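Flarnine

A plain-text collection of household recipe cards, with the spelling left alone.

Version 1.2, 29 Dec 2024
Maintained by Shabnam Warraich and Konrad Kubiak

What you get

Flarnine holds 928 recipe cards typed out by hand from boxes, drawers, and one very greasy accordion file. Each card is its own text file, in UTF-8, with a short header and then whatever the cook wrote. If the cook wrote "bake til done," the file says "bake til done." We have no further information about when it was done.

The cards came from three lots:

MacKinnon box: 458 cards, mostly cakes and things suspended in gelatin
Brodel drawer: 400 cards, mostly suppers, with a long and bitter run of cabbage
Kesov file: the rest, including every card in the collection that involves a colander

The Kesov cards are the hardest going. The cook drained everything. Noodles, spinach, cottage cheese, canned peaches, and on one card a meatloaf. Oluwatosin Bashir transcribed the lot and has asked not to be sent any more.

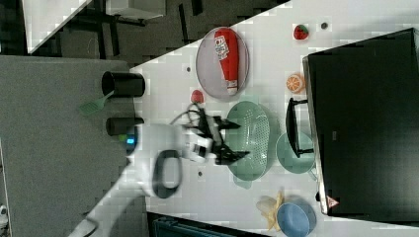
Mint-green colander and plate on a white table.

File layout

cards/ holds the transcriptions, one per file
index.csv lists every card with its lot, title, and category
units.txt explains the measurements, where they can be explained
CHANGES is the list of things we got wrong

File names start with the lot (mac, bro, kes) and then a number. The numbers follow the order the cards were in when we opened the box. We tried sorting them by dish first and gave up somewhere in the casseroles.

Header fields

title: as written on the card. Fourteen different versions of "Good Cake" would have been easier to live with if any two had matched.
credit: the name on the card, shortened to initials.
category: ours, picked from a list of 12. "Salad" is used in the sense the cooks used it, so it includes marshmallows.
yield: as written. Often blank. Sometimes "plenty."
legible: yes, mostly, or no. "No" means two of us read it and came away with different dinners.

Notes on units

A "cup" in the MacKinnon box is a teacup. In the Brodel drawer it is a measuring cup until about halfway through, when someone seems to have broken it. A "glass" is a jelly glass. Butter "the size of an egg" has been left as it is, and so has the egg. Oven settings run from "slow" to "quick," with one card asking for "a cross oven," for which we would welcome any leads.

Please don't convert anything before you send in a correction. Konrad spent most of February undoing a well-meant pass that turned every pinch into 0.3 grams.

Ketchup

This gets a section of its own. The index has a column called ketchup, marked 1 if the card calls for it and 0 if it doesn't. It was added as a joke and is now the column people write to us about. Catsup, catchup, and "red sauce (bottle)" all count as 1. Chili sauce counts as 0, over Teodoro Catacutan's objections, which run to two pages and may be had on request.

Being marked 1 says nothing about how much. One Brodel card for sweet and sour meatballs uses a whole bottle and then, under "if dry," another.

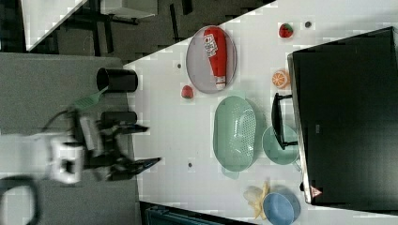

KESOV, 29 December

Release notes for 1.2

Fixed the category on kes cards that had been filed under "Soup" when they were what you poured off to get to the food.

Restored the second side of a strawberry shortcake card. We had missed it completely. The second side says "do not use the first side."

Removed one card from the MacKinnon lot that was a grocery list. Mieczysław Grabowska had tested it as a recipe and reported that it needed salt.

Known problems

Some cards are copied from other cards, wrong in the same place each time. We left them all in.

Several titles name a person who is not the person in the credit field. We suspect theft, and we're staying out of it.

The index opens badly in some spreadsheet programs, which look at "1-2 eggs" and see the second of January.

Use and reuse

Use the files however you like. If you publish something built on them, name the collection and say which version you used. If you cook from them, you do so on your own. None of the canning cards should be followed by anyone for any reason.

Corrections go to Shabnam, one card per message, with the file name in the subject line. Recipes of your own go in your own box.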